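How to label the network cables in a small office

When I started to take care of the network at Idel, the cables had no labels. If somebody's phone stopped working, I had to follow a cable with my fingers from the desk to the rack. I did this for one winter and then I made a system. It is simple and it needs one quiet afternoon, plus a little discipline later.

What you need

A label printer or a fine permanent marker, wrap-around labels with a clear tail, a cable tester, a notebook, and a spreadsheet. I use the Gemus labels, the narrow ones. Ordinary paper stickers fall off when the glue becomes old.

Step 1. Decide the names before you print

Give each cable a short name which tells where both ends go. Mine look like this: R1-S2-10 / B-49. The first part is rack one, switch two, port 10. The second part is room B, wall socket 49. Do not use the names of people. People change desks and the label stays.

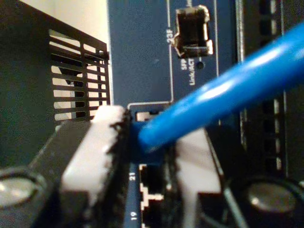

Write the rule for the names on the first page of the notebook. After five months you will not remember if S means switch or socket, I promise you. In my first version it meant both.

Step 2. Make the list

Go from room to room with the tester. Put the remote part in the wall socket and the main part on the patch panel, and write down the pair. Do not trust the old list if you have one. In our Bindovham office the old list was wrong for a whole corridor, because the furniture was moved and the sockets were numbered again from the other side.
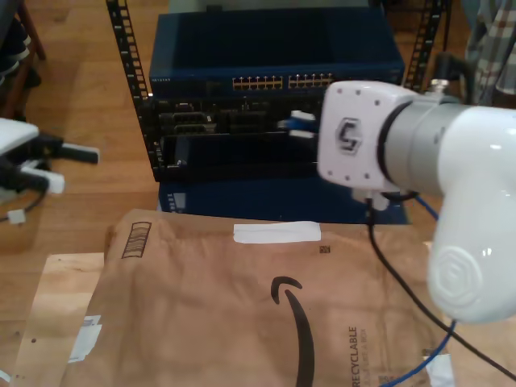
If a socket gives no answer, write "dead" and the date in the list. Do not leave the line blank, or you will test the same socket again next year.

Step 3. Print and attach

Print each label two times, one for each end. Put the label a hand's width from the plug, with the text reading toward the plug. If it is too close, it hides under the other cables and you must bend them to read it. Wrap the clear tail over the text and press it for a few seconds.

Do one cable completely, both ends, before you take the next one.

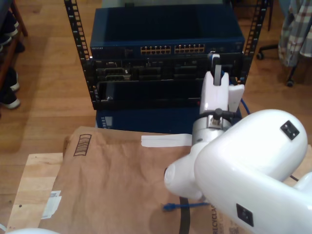

Last changed: January 25, 2025

Step 4. Keep the list alive

Save the spreadsheet where your colleagues can open it, and leave a printed copy near the rack. Whoever moves a cable changes the line on the same day. I also keep a column for remarks, such as "long cable, replace" or "printer, do not unplug before noon".

For a bigger building, with 3,000 sockets for example, a spreadsheet becomes too slow and you should look for a proper database. I have no experience with that.

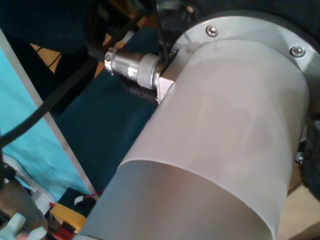
Lucian Mihăilă wrote to me that at Awwad they also put a color on each label, yellow for phones and green for printers, and that he would start with the colors if he did it again. I have not tried it. He adds that the color must be written in the list too, for colleagues who do not see the difference between red and green.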